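We use cookies to remember your settings and to count visits. Accept | Manage

Monday, November 7, 2022
Posted by the author

A new cover for the work table

I have been meaning to write up the table cover since September, when the old one finally went in the bin. It was plain oilcloth, it had gone sticky along the folds, and it made everything you put on it look like a school dinner.

The new one is white with a leaf and flower print. I looked at 2 others first. One was a check from Prullell that would have been fine but only came in a narrow width, and the other was a heavy linen from Avcı that cost more than the table did. I ended up with a length off the roll from Brendley, cut to 667 cm so that there was enough for this table and the long one by the window, with a bit over for mistakes.

What I like is the drawing. The stems are a thin greyish olive and run across on the diagonal, with rows of narrow leaves like fern fronds. Then there are bigger teal leaves and small orange-red flowers with five petals. It is busy without being loud.
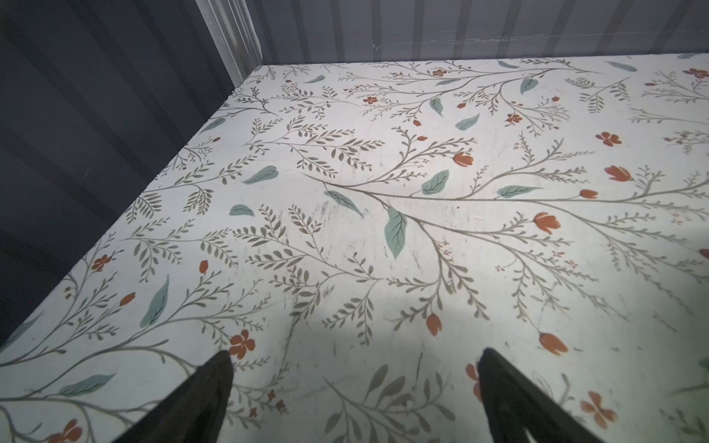 White shows everything, my sister-in-law said when I told her, and I would have gone for a dark green and saved myself the washing. She has a point. There are faint grey scuffs on it already and the odd speck of dust. A damp cloth with a drop of washing-up liquid is my usual method and I do it at the end of the week. I haven't tried anything stronger – I don't want to take the colour out of the flowers.

Getting it flat took longer than I expected. It came folded and the creases were sharp. I left it spread out overnight with books on the corners, then turned it over and did the same again. Ironing might have been quicker, but the label was vague about heat and I didn't fancy finding out.

With the cover down I wanted as little as possible standing on the table. The small bits now live in a white metal mesh basket that hooks over the crossbar at the back. You can see the colours through the holes, so I can find things without tipping it all out. On the left there is a black wire basket with a flat tray in it, held to its rail with white cable ties. The ties were meant to be temporary. Stokier do a proper bracket, but it is 129 for a set and the ties are holding.

The one thing I allow to stay in the middle is the fruit bowl. It is pale green glass with a wavy rim, and the fruit is artificial – an avocado, a strawberry and a yellow-orange squash among it. Real fruit would get forgotten in there.

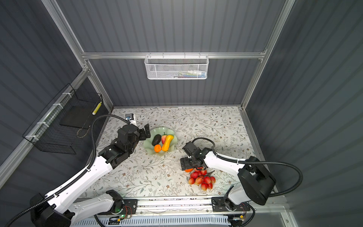

Still to do

The long table needs its piece cutting and hemming. I will probably use iron-on tape on a scrap first, at a low setting, and see how it takes it. I also want a second hanging basket for the right-hand side, white if I can get it, and something to stop the front edge of the cover slipping when people lean on it. Clips are the obvious answer, but the ones I have are too small for the thickness of the top.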